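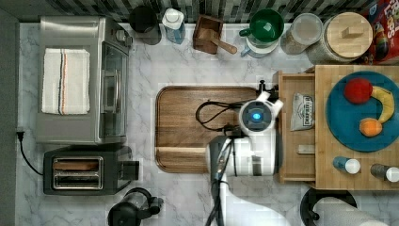
料理台上的小烤箱、双槽烤面包机和电水壶

厨房工作三角

厨房工作三角是住宅设计中的一条经验法则，指以水槽、炉灶和冰箱为三个顶点连成的假想三角形。按照通行的说法，三边长度适中、彼此不受阻挡时，做饭的人走路最少，效率最高。这一说法在装修手册中流传甚广，但它究竟能省下多少力气，手册里大多语焉不详。

起源

该法则形成于二十世纪上半叶，与当时把工厂动作研究引入家务劳动的风气有关。早期论述假定厨房里只有一人操作，三餐均从生料做起。后来的转述者往往略去这些前提，只保留图形和尺寸。

争议

批评者Yannick Lecomte曾在Gullport走访44户人家，记录住户备餐时的走动路线。据其所述，早餐时段多数人几乎不靠近炉灶，往返集中在插座、水槽与存放面包的地方之间。他由此认为，三角形描述的是图纸上的厨房。这项走访同样难以尽信：样本出自同一城镇，每户只观察了30分钟，也没有说明住户是如何挑选的。

支持者则称，符合三角的厨房“用起来更顺手”。此类评价多来自刚完成改造的业主，新旧厨房在照明、面积和储物上都有差别，很难把功劳单独记在三角形名下。橱柜厂商Rokent的宣传册称合理布局可使备餐步数减半，册中未附测量方法。

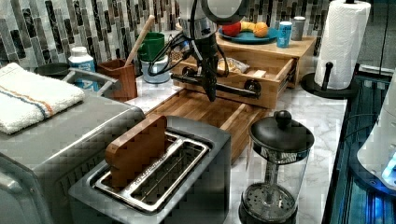 第8卷　第30页

替代方案

分区法按储藏、清洗、备料、烹煮等用途划分台面，常被视为工作三角的后继者。抽屉、置物架等储物单元在分区法中与大件设备同等看待，常用食物宜放在伸手可及之处。不过各家对区的数目说法不一，有的列四个，有的列到八个，界线也相当随意。

对一字形小厨房而言，三个顶点排在一条线上，三角形根本无从谈起。部分教材把这种布局称为“退化三角”，仍归入该法则之下。如此一来，几乎任何厨房都可以算作符合要求。

参见：家务劳动、整体橱柜、动作研究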